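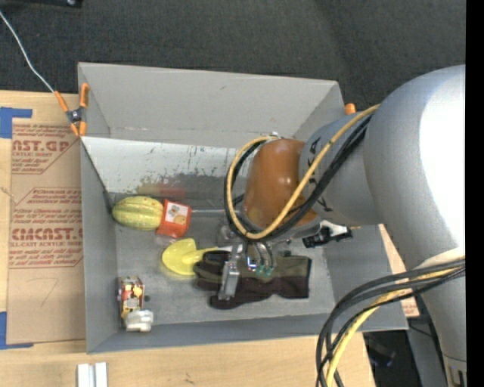 Gosmont Lab > Manipulation > Group meetings > Minutes

Last updated: 2021-03-29

Minutes of the bin picking meeting

Present: Rosaura Cabrera (chair), Venkatesh Thampi, students of the manipulation group
Excused: the visitor from Zisunard
Minutes: one of the students, corrected by Venkatesh

Opening

Rosaura opened the meeting and asked if there were remarks on the previous minutes. Venkatesh asked to change one sentence. It said that the new camera calibration "solved" the depth offset near the walls of the bin. He would like it to say "reduced". This was accepted and the old minutes will be corrected on the wiki.

Comparison of the push step

Venkatesh presented the comparison between Brideo with the push step and Brideo without it. As a reminder for the new students, Brideo is our grasp planner. With the push step, the arm first moves an object a short way along the bin floor when the planner finds no grasp with enough free space for the finger. Then a new depth image is taken and the planner is called again. Without the push step, the planner takes the best grasp it can find, even if the score is low.

Both versions used the same starting layouts. The person who placed the objects did not know which version would run next. Rosaura said this is an improvement over the winter runs, where the same person placed the objects and started the program.

With the push step, 67 percent of the first grasps were successful. The version without the push step was clearly lower, but Venkatesh did not want its number in the minutes yet, as part of those runs must be repeated (see below under Excluded runs). A grasp was called successful when the object was lifted over the rim and was still held after the arm stopped.

Rosaura asked where the difference comes from. Venkatesh believes that most of it comes from objects lying against a wall. For objects in the open part of the floor the two versions behave almost the same. He showed the results by position in the bin but not by object type, and Rosaura would like to see both in the same figure before the text is written.

Soft objects

There was a long discussion about the work gloves. They are dark and they lie flat, and the depth image often gives holes on the fabric. The planner then proposes a grasp on the border of a hole, where there is no real edge. When the gloves are under the handle of the shovel, the segmentation can take the two objects as one.

One student proposed to remove the gloves from the object set. Rosaura was against this. The Zisunard people wrote to us that soft and dark goods are exactly their difficulty, and a result without them would be less useful for them. Venkatesh agreed to keep the gloves, but he wants to report the soft objects in a separate line of the table.

It was also asked if pushing helps with the gloves at all. Nobody could answer with data. In the videos the push sometimes folds the fabric and makes a higher edge, and this edge is easier to grasp. Other times the gloves only slide. A student will go through the videos and mark each push on the gloves as folded, moved or no change.

Decided: the object set stays the same until the end of this study.

Shiny packaging

The red package gives a different problem. It makes a reflection on the sloped panel of the bin and in some images the color segmentation draws the object too tall. Depth is not affected in the same way. Venkatesh tried to give the color less weight inside a band along the panel, and the masks look better. He did this after the comparison, so it is not part of the reported result.

Rosaura asked him to keep this change on its own branch. She does not want a situation where we improve one version and not the other.

Excluded runs

In 3 of the runs without the push step, the arm stopped with a force limit error before the first grasp was finished. Venkatesh had excluded them. Rosaura's opinion is that a force stop is a failed grasp if the finger was already in contact with an object or with the bin, and that it should be excluded only when the stop has another reason. After looking at the logs together, it was not possible to say which case it was, because the force signal was saved at a low rate.

Decided: these runs will be repeated with the force signal saved at full rate. The rule will be written in the protocol before the repetition and applied in the same manner to both versions.

A related point is the cables on the wrist. When the wrist turns far to reach the near wall, the bundle becomes tight and adds to the measured force. The planner should prefer the other wrist solution when both are possible. Venkatesh will add this to the protocol as a fixed setting.

Fixing of the bin

The bin can shift on the table after a strong contact with the wall. The students check its position against the tape before each run, but this check is not written anywhere. Rosaura asked to write it down, and to check the clamps on the rim at the same moment. A proper fixture was requested from Snorradóttir and the drawing is with them. No delivery date is known.

Paper

The plan is to send the short version to the workshop in April. Rosaura thinks the main claim must be narrow: pushing before grasping helps for rigid objects near the walls. For soft objects we should say that we do not know yet. Venkatesh would like to claim also a saving in time, but the push and the second image cost time too, and the total was not measured in the same way in the two versions. The claim about time is removed from the draft.

Actions

Venkatesh: repeat the excluded runs, update the protocol, figure by position and object type
Students: mark the glove videos, write the check of bin and clamps
Rosaura: answer to Zisunard, ask Snorradóttir for a date, first correction of the draft

Other business

The disk of the logging computer is nearly full. Please move old recordings to the server and do not delete the raw depth images.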